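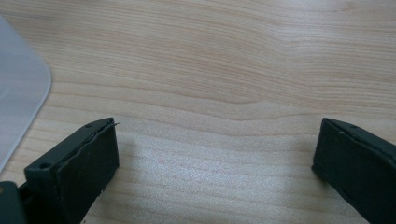

Wood grain is the pattern made by the fibers and growth rings of a tree once the trunk has been cut. Each ring has a pale part, laid down early in the growing season, and a darker and usually denser part laid down later. A board shows these rings as lines, and their look depends on the angle of the cut. In pale woods the lines are often fine and closely spaced, and they may bend into soft ripples, as in the blond tabletop shown, where a slightly darker band dips and curves. Light reflected from a smooth surface can make the grain look faint.

Cutting

Plain-sawn boards are cut in parallel slices through the log. They tend to show arches and loops near the middle of the board. Quarter-sawn boards are cut so that the rings meet the face at a steep angle, which gives straighter lines - and less cupping as the wood dries. More of the log is wasted this way, so the boards usually cost more.

Figure

Figure is a looser term for any marking that stands out from the ordinary grain. Curly figure comes from wavy fibers and is often seen in maple. Burl comes from rounded growths on the trunk and has no clear direction.

Working with grain

A plane pushed against the grain lifts and tears the fibers. Woodworkers turn the board around or take a thinner cut. Stain soaks deeper into end grain than into the face, and the ends of a board often come out darker.

See also: Growth ring; Sawmill; Veneer

Print this article | E-mail this article

Contact Vonwood Reference | Copyright Vonwood | Back to top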